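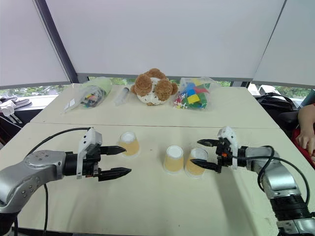 Le repas de village a lieu chaque été à Ferkstead, et chaque été les organisateurs se posent la même question : où trouver assez de tables. On en emprunte à l'école, on en descend des greniers, on pose des planches sur des tréteaux. Deux tables mises bout à bout ou côte à côte laissent toujours une ligne entre elles, comme celle qui traverse ici le plateau crème, et c'est sur cette ligne que les verres se renversent. Les habitués la repèrent en s'asseyant et posent leur assiette un peu plus loin. Les autres apprennent au moment du fromage.

La grande tablée est une vieille affaire. On la retrouve dans les noces de campagne, les fins de moisson, les fêtes patronales. Elle avait presque disparu de Ferkstead quand l'usine Frerichs, qui fabriquait des boutons, a fermé ses portes. Le banquet annuel était alors payé en partie par la direction, et la salle de réception appartenait à l'entreprise. Pendant plusieurs années, il n'y a plus rien eu. La salle a été vendue, puis transformée en logements.

Nerys Mathias avait douze ans au dernier banquet Frerichs. Elle se souvient d'une soupe trop salée, d'un discours très long et d'un oncle qui avait dansé avec une chaise. Quand elle est revenue vivre au village après ses études, elle a voulu remettre quelque chose en route. « Je ne voulais pas refaire le banquet, dit-elle. On n'avait ni la salle ni l'argent. Je voulais que les gens de la rue du Four mangent avec ceux du lotissement. Ils se croisaient à la boulangerie sans savoir leurs noms. »

La première année, ils étaient 45. Chacun avait apporté son plat, ce qui a donné onze taboulés. Il a plu à partir de neuf heures du soir et l'on a fini sous l'auvent de l'ancienne gare, debout, avec les restes dans des saladiers. L'année suivante, un tableau a été affiché à la mairie pour répartir les entrées, les plats et les desserts. Il n'y a plus eu que trois taboulés.

Aujourd'hui, la tablée réunit 300 personnes sur une seule ligne qui part de la fontaine et descend jusqu'au lavoir. Le village compte environ 1 000 habitants. Les inscriptions s'ouvrent au printemps et se font sur papier, chez le marchand de journaux, avec un nom, un nombre de convives et une case à cocher pour ceux qui prêtent du mobilier. Il n'y a pas de places réservées. Cette règle a été discutée pendant tout un hiver, et plusieurs familles la contournent encore en envoyant un adolescent garder un banc dès la fin de l'après-midi.

La longueur pose ses propres problèmes. La rue est en pente, et une table droite sur une rue en pente fait glisser les bouteilles. Tania Selvanayagam, menuisière à la retraite, a passé un mois de novembre à fabriquer des cales en hêtre de trois hauteurs différentes, marquées d'un trait de peinture. Le trait bleu va devant la pharmacie, le jaune devant l'école et le rouge en bas, là où la pente est la plus forte. Les cales sont rangées dans des caisses à pommes. Il en manque chaque année quelques-unes, qui réapparaissent sous des armoires ou derrière des portes de garage.

Elle a aussi son avis sur les tables. Les pliantes en plastique se transportent facilement, mais elles fléchissent au milieu et pincent les doigts. Les vieilles tables de ferme sont stables et personne ne veut les porter. Les portes posées sur tréteaux font l'affaire à condition d'enlever la poignée. « On m'a apporté une porte avec la boîte aux lettres, raconte-t-elle. Un enfant y a glissé sa viande toute la soirée. Le chien était dessous. »

Reste la question des jonctions. Deux tables de même modèle n'ont pas toujours la même hauteur, surtout quand l'une a passé dix ans dans une cave. Tania Selvanayagam pose une règle à cheval sur les deux plateaux et ajuste les pieds jusqu'à ce qu'elle ne bascule plus. Par-dessus vient un chemin de molleton, puis la nappe. Pendant longtemps on a utilisé du papier en rouleau, qui se déchirait exactement à cet endroit. Les nappes en tissu sont arrivées avec l'atelier Stistach, installé dans l'ancienne cordonnerie, où l'on coud des rideaux et des housses sur mesure.

L'atelier récupérait des chutes de lin depuis des années sans trop savoir qu'en faire. Les couturières les ont assemblées en bandes longues, sans chercher à assortir les teintes. Le résultat va du blanc cassé au brun, avec quelques morceaux rayés. Chaque bande porte un numéro brodé dans un coin, pour qu'on sache dans quel ordre les poser. Les taches de vin ne partent pas toutes. Certains convives retrouvent la leur d'une année sur l'autre et s'assoient devant.

Le reste du couvert est plus modeste. Les assiettes viennent de chez chacun, avec les mélanges que cela suppose : du Corkell à filet doré hérité d'une grand-mère, de la faïence ébréchée, des assiettes de camping. On a essayé une année de louer de la vaisselle. Elle était uniforme et il fallait la rendre le lendemain matin à huit heures, lavée. L'expérience n'a pas été renouvelée.

Pour les boissons, on demande à chacun d'apporter son verre, et la moitié des gens l'oublient. Il y a donc toujours une réserve de gobelets près de la fontaine. Le plastique a été abandonné après une soirée de vent où il avait fallu en repêcher dans le lavoir. Le gobelet en carton a ses défauts : il ramollit avec le cidre si l'on traîne, et il s'envole aussi quand il est vide. Les enfants écrivent leur prénom dessus au feutre, ce qui évite d'en prendre un neuf à chaque passage.
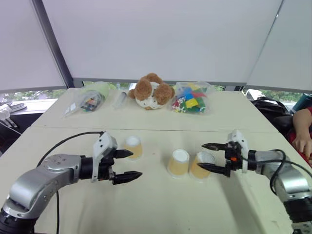
Trois gobelets en papier sur une table blanche.

Le menu a fini par se fixer tout seul. Un plat commun est cuit sur place dans deux grandes marmites, presque toujours un ragoût de haricots et d'agneau, avec une version sans viande. Les entrées et les desserts restent à la charge des convives. Le ragoût demande six heures de cuisson et commence donc vers midi, sur des brûleurs installés dans la cour de l'école. L'équipe du feu se relaie. Il y a des désaccords sur le thym, et une personne chargée de surveiller que l'on ne sale pas deux fois.

Les haricots sont mis à tremper la veille dans des bassines, à la cave de la mairie, où il fait frais. Une année, on a oublié de les couvrir et il a fallu tout rincer à la recherche d'un bouchon de stylo. Depuis, un drap est posé dessus et la clé de la cave reste chez le boulanger. Lui-même fournit le pain, cuit en grosses miches qui tiennent jusqu'au lendemain. Il les tranche sur place, debout au bout de la table, et les corbeilles descendent de main en main jusqu'au lavoir. Celles du bas arrivent souvent vides. On a donc installé un deuxième point de coupe devant l'école.

Ce qui frappe les visiteurs, c'est le peu de programme. Un accordéon passe parfois entre les bancs. Il n'y a pas de sonorisation, pas de tombola et plus de discours. Le maire s'assoit où il trouve de la place. On mange de sept heures à la nuit, puis les conversations se regroupent vers le haut, près de la fontaine, où la lumière est meilleure. Les plus âgés rentrent par petits groupes avec leur chaise sous le bras.

Cette année, la tablée avait été fixée au lundi 5 juillet, un choix contesté. Le samedi était pris par un mariage dans le village voisin et le dimanche par la course cycliste, qui ferme la rue. Plusieurs familles ont protesté à cause du travail le lendemain. Les inscriptions n'ont pourtant pas baissé. Les commerçants, fermés ce jour-là, ont pu venir s'asseoir pour la première fois, et la fleuriste a découvert qu'elle habitait depuis six ans en face d'un homme qui collectionne les arrosoirs.

Pour Nerys Mathias, l'essentiel se joue avant le repas, quand il faut porter. On ne peut pas déplacer seul une table de ferme, et l'on demande donc de l'aide à celui qui passe. Elle cite deux voisins fâchés pour une haie qui se sont retrouvés chacun à un bout du même plateau, à devoir se mettre d'accord sur le côté par lequel franchir une porte. Ils n'ont pas réglé l'affaire de la haie. Ils se disent bonjour.

Le démontage, lui, se fait en silence et assez vite. Chaque table porte sous le plateau une étiquette avec l'adresse de son propriétaire. Les nappes partent en sac à l'atelier, les caisses de cales retournent dans la remise de Tania Selvanayagam. Au matin, il reste des miettes de pain entre les pavés et quelques chaises dépareillées contre le mur de la pharmacie, que l'on viendra chercher dans la semaine.

Les organisateurs réfléchissent maintenant à un second rendez-vous, plus petit, pendant la mauvaise saison. Il faudrait une salle. Celle de l'école est trop basse de plafond pour les brûleurs, et l'ancienne gare n'est pas chauffée. Une grange a été proposée à la sortie du village. Le sol y est plat, et les cales pourraient rester dans leurs caisses.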